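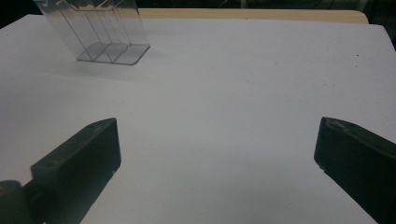
Machines inch closer to tidying your desk, very slowly

The robot that does the dishes, folds the shirts and puts the pens back where they belong has been a few years away for several decades now. Figures out this month from Drirkar, a small automation firm that tests machines on dull jobs so that shops and homeowners don't have to, suggest it has moved a little nearer. The shirts can stay where they are.

Drirkar's winter chore trials asked grippers to do the sort of work most people do while thinking about lunch: set a clear plastic holder upright, pick up a spoon, square a stack of boxes, close a drawer. Of 769 attempts, 445 were finished without a person stepping in. That is better than half, and a good deal worse than a bored teenager.

The spread between tasks was wide. Cardboard boxes went well. Drawers went well once the machine had found the handle. Towels went badly, as towels always do. But the item that gave the most trouble for its size was see-through plastic, the everyday sort sold for holding cards, pens and leaflets on a counter. A transparent panel on a white surface offers a camera little beyond a few thin gray edges and a soft shadow, and software has been known to go politely around the holder and close on the air beside it.

Drirkar's report calls this "a perception shortfall in low-contrast conditions." Anyone who has walked into a patio door will know the feeling.

Shop owners are watching with interest, if not with their checkbooks open. Sternel, a regional chain of stationery stores, has been trying a shelf-straightening arm at its Gondal branch since the fall. The arm works after closing, when there is no one to get in its way or laugh at it. Sternel says it can put a display of notebooks back in order in 50 minutes. The evening staff do the same display in less time than that, but they also expect to be paid and go home.

The chain has not said whether a second store will get one. It did say that the arm has been taken off greeting cards for now, following what a spokesperson described as "a learning period for the envelopes."

At home the picture is thinner still. Povska, a household helper still in testing, can clear a table provided the table holds things it has met before. Its list of familiar objects runs to 105, which sounds generous until you open a kitchen drawer. Glassware is on the list with a note advising supervision – the same note that comes with most toddlers.

Drirkar plans another round of trials in the spring, with more clear plastic and a wider choice of backgrounds. Towels will be tested separately. The firm is also adding a category for putting things back where they were found, a skill it admits has never been reliably measured in people.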